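Forum > Storage > Desk and Table

Search this site Go

Black slatted basket for desk clutter?
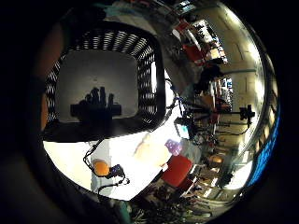 1 min read

Mon 23 August

I have a black plastic basket with narrow slats. I want to clear the orange ball, a cable and other small stuff off my white table. Will thin cables slip through the gaps?

Villalside
Mine do. I coil each one and use a twist tie. Put a sheet of cardboard along the sides if the plugs still poke out.

Tokgöz
just get a bin with a lid

Vutulard
Keep balls in it and hang the cables. I've used two baskets that way since March.

Contact | © Gritcombe | Back to top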